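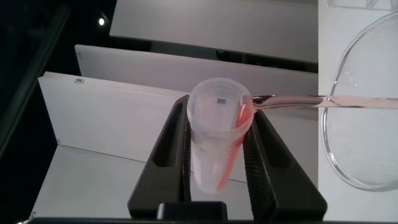

Catalina Montecinos wrote to ask whether plain food dye would do for colour mixing at home, and yes, it certainly will – a few drops go a very long way! We've had such a lovely time with our colours at Clundau this August 2025, and I could happily chat about them all day. The red does love to cling to the side of a measuring cup.
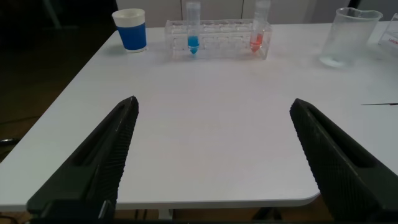 Blue and red each get a tube in the clear rack, and a paper cup is always handy to have nearby.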